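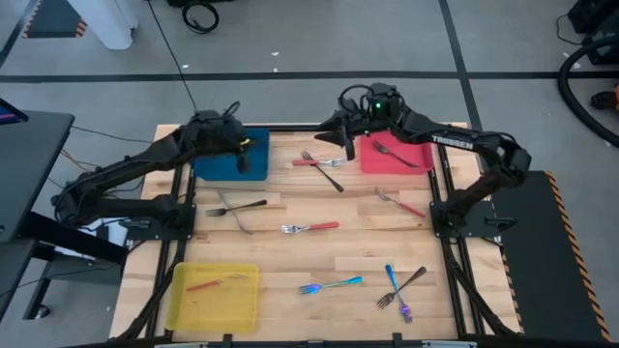 Darnano Event Rental: The Fork Table at Pastitz
Gallery posted 25 February 2020
Text by Lucie Marchand

Darnano rents tableware for weddings, company dinners and school events. What goes out sorted comes back mixed. For as long as the Pastitz building has been open, the last step after washing has been a person at a counter putting forks with forks of the same pattern. In January we started trying that step with two robot arms. The project is called Zaleck, after the street the old warehouse was on. The notes in this gallery are for staff at the other sites who have asked what it is and what it means for the sorting crew.

The table
Two arms, one mounted on each side of a butcher-block top, with three bins between them: dark blue, pinkish red and translucent yellow. The black rails run down both sides.

The forks
The test set is mixed on purpose. There are red-handled forks, black ones, a thin silver one and the iridescent blue and purple kind that customers keep asking for.

Crossed pairs
Forks lying across each other are the hard part. A person slides the top one off without thinking about it. For the arms, each crossed pair is its own problem, and most of the hours so far have gone into it.

Grippers
Both arms have black grippers. Brayden Bélanger on the maintenance side looks after the fingers and keeps a log of wear. He would like the other sites to know that spare fingers are in the second drawer, labeled, and should be signed for.

Setting out
Mackenzie Petrenko sorted by hand at Pastitz before she moved to the table. She lays out the forks, starts the run, watches it and writes down every miss. A batch for the log is 20 runs. She says the job is easier on the wrists and harder on the eyes, and that she wanted a stool sooner than she got one. She has one now.

The screen desk
The desk is next to the table so that whoever is running a batch can reach the controls and still see both arms. Manikandan Murthy wrote the run sheet and is the person to call when something stops that should not have.

Floor mats
The mats with the orange-and-black edges mark where to stand and where to stop. If the arms are live, stay on the walkway side of the stripe unless you are on the run sheet for that day. This applies to visitors and managers too.

The hand counter
The hand counter is still in use for every customer order. None of the cutlery going out the door has been sorted by the arms. A large dinner comes back with 200 forks or more, and Dale Perron's crew handles those the same way they did last year.

Training hours
Everyone on the sorting crew gets 40 hours of paid training on the table, whether or not they plan to work on it. Four people have finished. Sign up with Dale, and please check the shift board first so two people from the same shift are not out together.

What changes for the crew
No one's hours are being cut during the trial. Two questions from the January meeting are still open: whether running the table will be its own pay grade, and who covers the hand counter when a trained sorter is on a run. Dale has both in writing and will post the answers at the time clock.

Breaks
Watching the arms is limited to 60 minutes at a time, then a swap. The first weeks had no limit and people got tired and missed errors in the log.

Chan Road site
Chan Road will get a table only if the Pastitz trial goes ahead to customer orders. Until then the site can send two people at a time to watch a batch. Ask Manikandan for a slot and bring closed shoes.

Prints of any photo for the break room can be requested at the front office.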